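Unit 3: Household Water Supply Before the Public Main

Course handout, Social History of Everyday Life
Instructor: Hjørdis Forsberg
Office hours: Friday, 2:00 p.m., or by appointment

Reading for this unit: course packet, chapters 3 and 4. Students should also bring the Telville street map distributed in the previous session.

3.1 Scope of the unit

This unit considers how households in small manufacturing towns obtained, carried, stored and disposed of water in the years before piped supply. The main case is Telville, a mill town on the lower bank of the river, with comparison to the neighboring settlement of Destside. The period begins in 1840, when the first surviving list of town wells was drawn up, and closes with the opening of the public main.

The list was prepared for tax purposes and should be read with that in mind. It records wells on taxable lots only. Wells on church land, wells shared across a lot line, and springs outside the town limits do not appear. Later writers have often treated it as a complete count, and several claims in the older literature rest on that mistake.

3.2 Sources of supply

The 1840 list names 14 wells. Most stood in rear yards and were reached by a side passage. A household without a well had the right to draw from a neighbor's only by agreement, and such agreements were seldom written down. Those that survive do so because they were disputed. The best known is the Gerov case, in which a tenant was refused access after a change of landlord and brought a complaint to the county court. The testimony is reproduced in the packet and will be discussed in section.

Rainwater was collected from roofs into barrels or, in better houses, into a brick cistern below the kitchen floor. Cistern water was soft and was preferred for laundry. Well water in Telville was hard, and household manuals of the period advise adding washing soda to it. River water was free to all but had to be carried uphill, and below the dye works it was unfit for most uses.
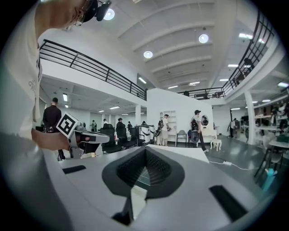 Rules on the use of the river were first posted by the town in the decade after the list was made. They set separate places for watering horses, rinsing cloth and filling barrels. Fines were small and enforcement was uneven. The court book shows the same few names again and again, and students should consider whether this reflects the conduct of those persons or the attention of the constable.

3.3 Carrying and labor

Carrying water was daily work. It fell mainly to women, older children and hired girls. A yoke allowed two pails to be carried at once and kept the weight off the hands, but yokes were awkward in narrow passages and many carriers did without. Diaries mention sore shoulders, ice on the steps, and the loss of half a pail on the way to the door.

Laundry made the largest single demand. Water was drawn the evening before, heated in a boiler, and used more than once: first for white linen, then for colored goods, and last for work clothes or for scrubbing the floor. Used water was then carried out again. This second trip is often left out of general accounts, although it took nearly as much effort as the first.

Some families bought water by the barrel from a carter. The account book of the Qaisi household, which kept a boarding house near the mill gate, records purchases over 3 years. In one dry summer the house bought 200 barrels. The entries note the price and the carter's initials but do not say which well or spring the water came from.

3.4 Storage and quality

Indoors, drinking water was kept in a covered pail or stoneware crock, with a dipper shared by the whole household. Contemporary advice dealt mostly with taste, color and smell. Clear, cold water was taken to be good water. Privies and wells were often dug on the same lot, and in Telville the slope of the ground carried waste toward the lower yards, where rents were cheapest.

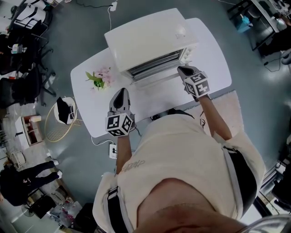
Why did Destside build a public main earlier than Telville?
Destside had fewer private wells and stood on rock that was costly to dig. Its property owners had little invested in the older system and more to gain from a shared one. In Telville, owners of good wells collected fees from their neighbors and opposed the new tax.

3.5 Terms to know

Cistern: a tank, usually underground, for storing rainwater.
Hard water: water with a high mineral content, in which soap does not lather well.
Main: the principal pipe of a public supply.
Right of draw: permission to take water from a well on another person's lot.

3.6 Written assignment

Using the Gerov testimony and one further source from the packet, write a short paper on how access to water was understood by tenants and by landlords. Papers are due at the start of section in the last week of April. Cite page numbers from the packet. Late papers require the written approval of the instructor.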